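浴室地垫和小绒垫的清洗方法

作者：Fouad Awwad
2023年4月26日，星期三

我在Tanarham住了很多年，那里的水很硬，毛绒类的东西洗几次就变得发硬。搬到Derkdale以后，我重新学习了怎么洗垫子。中文不是我的母语，如果有的词用得不太准确，请大家原谅，步骤我尽量写清楚。

一、先看标签和背面

洗之前请把垫子翻过来。背面如果是橡胶或者乳胶，水温不要超过30度，也不能放进烘干机。背面如果是棉布，可以用40度的水。没有标签的垫子，我都按橡胶背面的方法来洗。

背面已经开裂、掉粉的垫子，请不要放进洗衣机。掉下来的小颗粒会进到排水泵里，我有一次为了清理它花了一个晚上。

二、去掉灰尘和头发

把垫子拿到室外，绒面朝下，用手拍打背面。然后铺平，用吸尘器顺着绒毛吸一遍，再逆着吸一遍。长头发吸不干净，可以戴上橡胶手套，朝一个方向慢慢抹，头发会卷成一团，很容易拿走。

三、处理污点

先用冷水把污点打湿，滴一点中性洗涤剂，用软毛刷从外面向中间轻轻刷。等十分钟，再用湿布擦掉泡沫。牙膏的痕迹要先用清水泡软，不要用指甲刮，绒毛会断。

深色的垫子请先在一个角上试一下，用白布压住，看看有没有掉色。

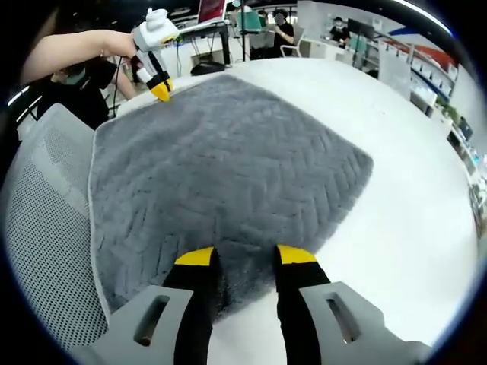

深灰色绒面垫子，斜放，一角朝向左上方。

四、机洗

1. 一次只洗一块大垫子，或者两块小垫子。为了让滚筒平衡，可以加一条旧毛巾。
2. 洗涤剂用平时的一半。我用的是Illow的无香型，别的牌子也可以，但是不要含漂白剂。
3. 选择轻柔程序，转速选最低的一档。
4. 不要放柔顺剂。柔顺剂会在绒毛上留下一层膜，以后吸水就慢了。
5. 最后多漂洗一次。

如果你家的水也很硬，可以在最后一次漂洗时加半杯白醋。白醋绝对不可以和含氯的漂白剂一起用。

五、手洗

小垫子我更喜欢手洗。在盆里放温水，化开一小勺洗涤剂，把垫子泡14分钟，时间不用很准。用手掌按压，不要拧。换水，一直到水里没有泡沫为止。把水倒掉以后，用一条干毛巾和垫子一起卷起来，用力压，毛巾会吸走很多水。

六、晾干

平放在晾衣架上，绒面朝上，放在通风的阴凉处。阳光太强的话，橡胶会变脆，深颜色也会褪。天气潮湿的时候，我会用风扇对着吹，中间翻一次面。十一月份我家里干得特别慢，有一次等了将近46个小时。

完全干了以后，用手轻轻抖几下，再用软刷子把绒毛梳开。如果背面摸起来还是凉凉的，说明里面可能还有水，请再等一等，不要马上铺回地上。

七、多久洗一次

浴室里的垫子，我每个星期洗一次。卧室里的一个月一次就够了。每天洗完澡，把浴室的垫子挂起来，它就不容易有味道。

有读者写信问我，Fakhoury那种很厚的长毛垫能不能用同样的方法。我只洗过一次，用的是手洗，晾了三天才干，绒毛也有一点打结。那种垫子我建议送到洗衣店去。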